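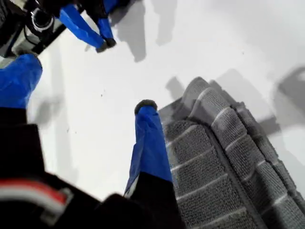
Marlene Baumgart swears you should never buy a gray towel, because gray shows every speck of lint and goes sad after a year of washing. She told me this in the comments under my last bedding post, and I promised her a proper answer once I'd lived with the Ehlers striped terry towel for a while. So, Marlene, I've had mine since January and I'm still a fan!

I bought 2 of them (one for me, one for guests who mostly don't come). The gray is a nice middle shade with thin pale stripes running across it, spaced wide enough that it doesn't look like a deck chair. The loops are nubbly and a bit grippy, and I love that - I can't stand those slippery velour towels that just push the water around your back.

Now the lint. You're right, there was plenty. The first three washes filled the dryer filter every time, and my black leggings came out looking like they'd been rolling around with a cat. After that it calmed down. I skip fabric softener and use half the detergent I used to, and the loops have stayed springy.

My real gripe is bulk. Folded up it makes a thick, puffy stack, and my linen shelf is only 12 inches deep, so the front edge always droops over. It's slow on the line too - a whole day indoors, longer if it's raining.

They were $28 each, and I'd pay it again for the gray. The hanging loop on one has already come loose at one end, so I need to dig out a needle this week.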